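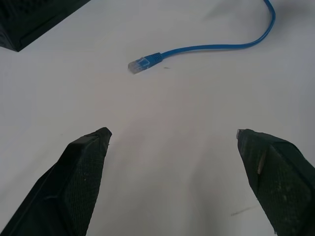
Moving a small office in June, part 1. We had 3 rooms at the old place and we have 2 at the new one, so something had to go. Mostly it was paper.

Start with the lease. Ours said we had to be out by 10 in the morning on the last day. I read that line the night before. Read yours sooner.

We got quotes from Rulard and Kirer. Kirer was cheaper but charged extra for stairs – we have stairs. Went with Rulard.

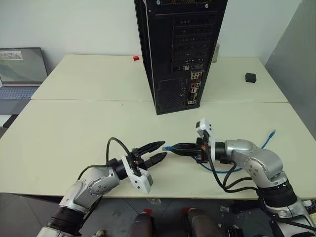

Label cables before you unplug anything. Masking tape and a marker, one label at each end. I skipped this last time and lost an afternoon to it. For a desktop, take a photo of the back as well. With a black tower like this one, the slot covers and the two silvery screws near the top help you tell which way up you're looking when you're under a desk later.

Change of address: bank first, then insurance, then suppliers. Mitatport still had our address from two offices ago.

Thongchai Jitpraphai asked about plants. They went in my car, on the floor behind the front seats. One fern lost some leaves.

Part 2 when the internet is connected. They gave me a window of 8 to 5.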